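Pekix Bench Arm
Single-arm kit for desk and packing-table work

Availability: ships from Balmont in 14 days
Payload: 3 lb
Test hours logged per unit before shipping: 148

Is it ready to do chores? Some of them. The Pekix arm handles boxes, bottles and folded cloth at a steady pace on a clear, flat surface. It is slower than a person at all of these. Loose laundry, cords and anything with a lid that sticks are still hit and miss, and we do not sell it for those jobs.

Shops mostly use it for moving retail boxes and turning labels to face the scanner. Shoe boxes are a fair test - the cardboard gives under a hard grip, and the lip catches a finger that comes in too low. Start new tasks at the lowest speed setting.

Rated for 1,000 cycles between finger pad changes. Spare pads are sold separately.

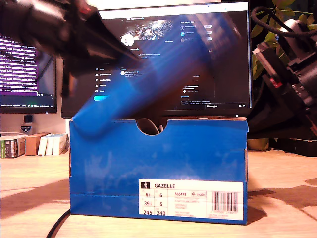 Gripper finger at the top corner of a blue Gazelle shoe box, size label facing forward.

In the kit: arm, gripper, power supply, desk clamp, printed setup guide.

Questions about fit for your shop: ask for Normand Beaudoin at our Wekisbridge office.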